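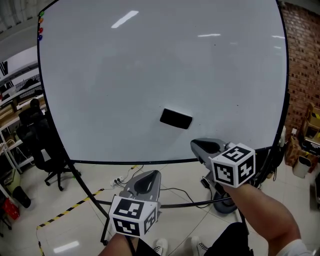

Running a Meeting – Unit 5: Taking Minutes

Instructor: Beverley Prendergast
Revised July 17, 2019

Reading for this unit: the Paewai packet, section 2. Bring a pen and paper. Laptops stay closed for the first exercise.

What minutes are for

Minutes are the record of what a group decided. A person who missed the meeting should be able to read them and know what was agreed, who has to do what, and by when. They don't record everything that was said. A two-hour meeting rarely needs more than two pages.

What goes in

Name of the group, date, place and start time
Who was present, who sent apologies
Approval of the last minutes, with any corrections
Each item in agenda order
Motions, word for word, with the mover, the seconder and the result
Action items with a name and a due date
Time the meeting closed

What stays out

Jokes, side talk, and your own opinion of the discussion. Leave out adjectives too. "Mr. Ellery gave a long and heated report" should be "Jarrah Ellery reported on the Parken lease." If two people disagreed, note that both views were heard and move on to the decision.

Wording

Use the past tense. Use full names the first time and keep job titles short. Motions are the one place where exact words matter, so stop the meeting and ask for the motion to be read back if you didn't catch it. Chairs expect this.

Weak: It was felt that the hall fee might go up.
Better: Moved by Trinity Szabo, seconded by Digby Cosgrove, that the hall fee rise to $100 from April. Carried, 12 in favor, 2 against.

After the meeting

Write up your notes the same day if you can. Send the draft to the chair first, then to members. Mark it DRAFT until it is approved at the next meeting. Corrections are made at that meeting and noted in the new minutes – don't go back and quietly change the old file.

Exercise

Work in pairs. Read the Javero transcript in the packet and write minutes for items 2 to 5 only. One page at most. Swap with another pair and underline anything that is not a decision, an action or a required detail.

Homework: finish the remaining items and hand them in to Bronwyn Pryor at the front office before Unit 6.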